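Giraldo Street Residents' Association
Minutes of the General Meeting, 2019-07-17

The meeting was called to order by the chair, Jaruwan Wiriya, with 16 members present. The minutes of the previous meeting were approved with one correction: the contractor for the drain work is Zendach, not Fandeck.

Parking. Members discussed the loss of spaces on the north side. The chair will write to the city again and ask for a reply in writing.

Fence repair. Two quotes were received. The lower, from Wemine, is $700 and covers labor and paint - posts are extra. Motion to accept, seconded and carried.

Shared kitchen. The inventory of bowls and serving dishes is to be completed before the November supper. Members who have borrowed items are asked to return them to the hall.

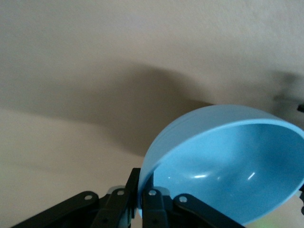 The supper will be limited to 30 households. Sign-up sheets will be posted in the lobby.

Other business. A request to extend quiet hours was tabled until the next meeting.

The meeting was adjourned.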